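Teaching by Hand: notes for the Sunday slot
Speaker: Preben Hafstein
8th September, small hall. Laptop on the left, clicker in jacket pocket, water away from laptop.

Slide 1. Title. Say hello. Thank Rocío Lagos, who built most of what I'm taking credit for. Wait for the people at the back to find seats.

Slide 2. Two ways to show a robot a job. First way: take hold of the arm and move it through the job yourself. Second way: stand off to one side with the controls and drive it. Ask who has done either. If no hands go up, ask who has taught a teenager to park. Same posture, same breathing.

Slide 3. Moving it by hand. Good points: you feel the weight, you feel the joint that doesn't want to go any further. Bad points: your own arms are in everything the cameras record, and the robot may learn that tidying a table requires a man in a cardigan. Tell the Drindia story here, but only the short version. (Short version ends at the lift doors.)

Slide 4. Driving it remotely. You keep out of the way, which the robot appreciates. You also lose your sense of touch and find out how much you were leaning on it. Picking up anything small and see-through is a humbling afternoon. Pause on this one. People like to look at it.
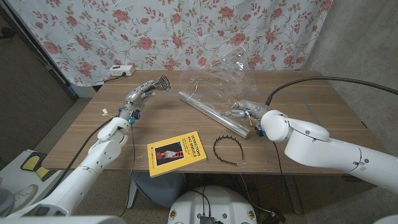
Slide 4: Small clear object held up in the left hand, metal tube and plastic bag still on the table.

Point at the fingertips first, because the room will be looking at the roses. Then the bag. Clear plastic is hard on a depth camera, and a crumpled bag has no shape worth memorising. Shiny tube: same complaint, different reason. The book is the kindest thing on the table. It lies flat, it's yellow and it has corners. I always want to start people on the book and they always want to start on the bag.

Slide 5. What a good demonstration looks like. Slow down before contact. Don't wave the hand about while you think; the robot will learn the waving. If you fumble and recover, keep the take and label it. If you fumble and swear, keep the take and lose the sound.

Slide 6. The number slide. We asked for 100 demonstrations of one task from 4 operators. Rocío's were tidy and nearly identical. Mine had what she called "personality" in the log. Don't defend yourself, move on. Point to make: some variety helps, but decide beforehand which kind you want.

Slide 7. Lostetti versus Lauritsen. These are our two control set-ups, for anyone who missed the spring talk. Lostetti is quicker to learn. Lauritsen is easier on the shoulders after lunch. Someone will ask which is better. Say it depends on the task, then give a proper answer: Lostetti for anything with two hands.

Slide 8. What's next. Tisonel trial in December. Longer tasks, more soft things. Don't promise laundry. I promised laundry last time.

Questions. Repeat each one for the recording. If it's about jobs, take it seriously and give it time. If it's about whether the robot gets bored, pass to Rocío.

Collect the adaptor before leaving.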